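Pebble print

A pebble print is a textile pattern built from rounded, irregular shapes set close together on a plain ground, in the manner of stones on a beach. It belongs to the wider group of abstract prints and is used mainly on light household fabrics, children's bedding and summer clothing. The shapes may be ovals, softened rectangles or loose blobs. Most carry no outline.

Construction

The pattern is normally drawn in two or three sizes. Large shapes are placed first and fix the spacing of the repeat. Medium shapes fill the gaps, and small dots or dashes are added last, either on the ground or on top of the larger shapes. Designers call the second kind of mark "speckle" when it is round and "stitch" when it is a short line.

Repeats are commonly half-drop, so that each column is shifted by half the height of the repeat. This hides the join and keeps the large shapes from lining up in rows. A short repeat is cheaper to engrave for rotary printing but shows its grid more readily on wide cloth.

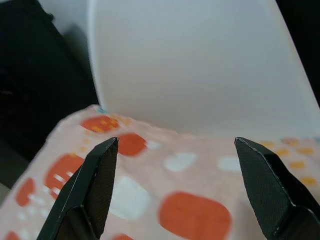

Color is usually held to a small set. A pale ground with one strong warm color, one near-white and one accent is the most common arrangement. On pink grounds the strong color is often orange or red, with mustard as the accent. White shapes are either printed with a pigment white or left unprinted — the second method is possible only where the ground itself is printed, as on bleached cloth.

The Drornier range

The pattern called Suna was drawn by Đức Phí for the textile firm Drornier and was first sold in July as part of a range of 28 cloths. It had 3 screens in its first version. A later version, Paul, used the same drawing with larger shapes and wider gaps. The sample book lists Suna as number 379 and gives no number for Paul, which was sold only by the roll.

Handling

Because the shapes have no fixed direction, many pebble prints can be cut either way up, and this reduces waste. Prints with stitch marks are an exception if the dashes all run one way. Small creases are less noticeable than on a stripe or check, as there are no straight lines to be broken by a fold. Edges should be squared by the weave, not by the pattern.

See also: Polka dot; Half-drop repeat; Terrazzo pattern

Last edited Apr 14, 2019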